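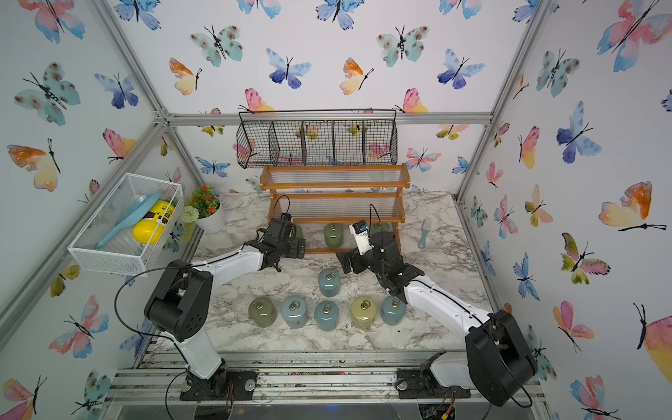

One reader of the previous report objected that sloped shelves are only worth the depth they take up if the jars are all one diameter, and asked for this to be checked at the next open day. The point is a fair one and it is taken up under shelving.

Home Visits Storage Surfaces Archive Contact

Visit report: Flormont open day, Pirnley
Reading time: 4 minutes

Flormont opens its Pirnley building to visitors on one Tuesday in November. Doors were at 9 in the morning and the ground floor could be walked in 45 minutes without hurrying. The subject was storage for small containers: jars, tins, tubs and the shelving that goes with them. Large pantry units are on the upper floor, which was closed.

The bays

The ground floor is divided into bays. The one this report is mostly concerned with has a marble top in white and grey, patterned wallpaper on the back and side walls, and aluminum profile for the structure. The wallpaper is a watercolor butterfly print in pastels. It is a busy pattern to put behind storage, and open mesh does little to hide it. Anyone choosing between mesh and solid bins for a papered wall should look at both against the paper first.

Aluminum profile is easy to extend and easy to hang things from. The drawback is the grooves. On the front edge of this bay they hold debris, which a cloth pulled along the top will not lift. A narrow brush or a vacuum nozzle is needed. Flormont sells cover strips for the slots in 14 lengths, listed in the printed catalog, and they are worth the small extra cost on any edge that faces a work surface.

Shelving

The shelf against the back wall has end frames in orange-brown wood and clear ribbed plastic rungs. There are two sloped levels over a low base. The rungs are the interesting part. A clear rung blocks less of the view than a wooden one, and ribbing gives a round base something to bear against.

On the reader's question, the answer given at the desk was that mixed diameters are acceptable if each level is kept to one size. A small jar placed behind a large one will tilt into the gap between rungs. We tried this on a loose sample at the desk, using our own jars, and the result agreed with the answer. With jars of one size the sample held a full row and nothing shifted when the end frame was knocked by hand. With two sizes mixed, the smaller jars leaned. The depth penalty remains: a sloped unit takes more counter than a straight rack of the same capacity.

The small round jars on the marble would suit this sort of shelf better than a flat one. Short jars on a flat shelf disappear behind the first row, and the slope corrects that.

Baskets

Two types of wire basket are fitted in the same bay. A black mesh one hangs from the top rail above the shelf and is split into four compartments by vertical wire dividers. Hanging storage over a sloped shelf needs clearance for a hand to reach the upper level. The Flormont leaflet recommends 8 inches, and we would not go below that.

The white mesh basket is mounted on the left wall at an angle. It holds a light teal dustpan and a yellow bottle lying on its side. Keeping the dustpan on the wall leaves the top clear, and an angled basket is easier to load from the front. Bottles should stand upright if the cap is not a good one.

Other exhibitors

Dwivedi had a table of lids and liners near the entrance. The liners are sold by the sheet and cut with ordinary scissors. The lids were not marked by diameter, so matching them to jars meant trying each one.

Garkix showed label printers. Labels for curved surfaces came off the sample jars cleanly, with no residue visible. Prices were not displayed.

Practical notes

Parking is behind the building and is unpaved. The catalog is free at the desk. Shelf units are sold flat, with the rungs packed separately, and rungs can be ordered singly. Dimensions in the catalog are outside dimensions. Subtract both end frames before working out how many jars fit on a level.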